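Hilo sobre normas de trabajo con pinzas de mano y textiles. Lo pidieron varios después de la charla de octubre y prefiero dejarlo escrito, por partes.

1/ Contexto mínimo. En Riltunik grabamos demostraciones de doblado con pinzas de mano, dos personas por mesa, una pinza cada una. De ahí salen los datos con los que luego se entrena la política. Llevo la parte de procedimiento: lo que se puede hacer, lo que no y cómo se anota.

2/ La primera versión de las normas tenía una página y no la leía casi nadie entera. La actual tiene 8 puntos y cabe en una cara. Carla Nimri quitó todo lo que no se podía comprobar desde la propia mesa. "Trabajar con cuidado" fuera. "Dedos abiertos antes de entrar en la tela" dentro.

3/ Lo de los dedos abiertos parece una manía y no lo es. Si la pinza llega medio cerrada, empuja la tela antes de cogerla y el episodio empieza con una arruga que no pedía la tarea. Se abre fuera de la tela, se comprueba y se entra.
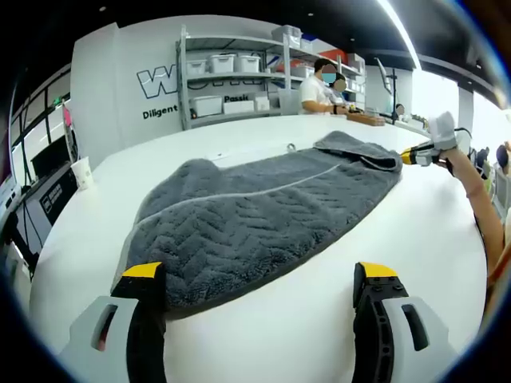
4/ Segunda norma: una sola pinza manda en cada pliegue. La otra acompaña o espera. Quién manda se dice en voz alta antes de empezar, y no se cambia a mitad. Si hay que cambiar, se corta el episodio y se empieza otro.

5/ Anas Tannous defendía lo contrario, que el cambio a mitad es información útil. Puede serlo, pero entonces es otra tarea y lleva otra etiqueta. Mezclarlas en la misma carpeta nos costó revisar a mano 271 episodios en Zarnham. Desde entonces hay dos etiquetas y no se discute.

6/ Mesa. Queda en la mesa la prenda de la tarea y lo que figure en la hoja de configuración. Si algo de la hoja cambia de sitio, se anota. Si aparece algo que no figura, también se anota, con la hora. No se borra el episodio por eso; lo que no sirve es un episodio sin nota.

7/ Sobre esto último hay mucha gente que limpia la mesa hasta dejarla como un quirófano. Cada equipo verá. Nosotros queremos variación en el entorno, pero variación escrita. En Saliba hacen la mesa limpia y les va bien con su tarea, que es de piezas rígidas.

8/ Personas. Todo el que pueda salir en la grabación firma el consentimiento antes, también quien solo pasa por detrás. Las caras se difuminan antes de que los datos salgan del equipo que los graba. El difuminado lo revisa alguien que no haya estado en la sesión. Esa revisión la lleva Lama Semaan y tiene derecho a tirar un lote entero.

9/ Pulseras, relojes y anillos: se permiten si no tocan la tela ni se enganchan con el cable. Tuvimos una versión que los prohibía todos y la quitamos, no se cumplía. Una norma que se incumple a diario estropea las de al lado.

10/ El cable de la pinza sale siempre hacia el lado de quien la lleva. Nunca por encima de la prenda. Si cruza la tela, se para. Es el punto que más se olvida al final del turno.

11/ Turnos. Cambio de operador cada 300 episodios como máximo, y antes si uno de los dos lo pide. No hace falta explicar por qué se pide. Randa Bitar propuso bajar el número para prendas de pelo largo, que cansan más la mano, y lo estamos probando.

12/ Las prendas de pelo merecen párrafo propio. El borde se ve mal y es fácil coger una capa cuando la tarea pide dos. La norma dice: si no sabes cuántas capas tienes, suelta y vuelve a entrar. El intento fallido se queda en el registro y se marca como reintento.

13/ Al principio los reintentos se borraban y el conjunto quedaba precioso. Luego el robot fallaba el primer agarre y no sabía volver. Guardarlos fue idea de Isla Tawhiri, y creo que es el cambio que más se ha notado en toda la lista.

14/ Pliegue terminado significa esto y nada más: la prenda está quieta, las dos pinzas no la tocan y quien manda dice "hecho". Que quede bonito es otra columna de la hoja. Separar "terminado" de "bien doblado" nos ahorró bastantes discusiones.

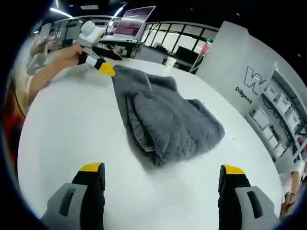 15/ Comprobaciones antes de cada turno

Puntas bien fijadas. Tornillos de la mordaza apretados. Apertura y cierre completos, 7 veces seguidas sin tirones. Lente limpia. Reloj de los dos equipos sincronizado. Si falla una, no se graba. La hoja se firma antes de empezar, no al acabar.

16/ Tardamos aproximadamente lo mismo en pasar la lista que en discutir si hace falta pasarla, así que se pasa.

17/ Para quien use Prolleck como herramienta de etiquetado: el campo de notas admite texto libre, pero nosotros solo aceptamos notas de una lista cerrada más un comentario corto. El texto libre a secas no lo filtra luego nadie.

18/ Falta por cerrar el punto de las incidencias: quién puede parar una sesión. Ahora mismo puede cualquiera que esté en la mesa. Carla quiere que pueda también quien revisa a distancia — yo no lo veo claro, por el retardo. Cuando lo decidamos lo añado al hilo.

19/ Si alguien tiene normas parecidas para prendas con cremallera o botones, que me las pase. Las nuestras para eso están muy verdes.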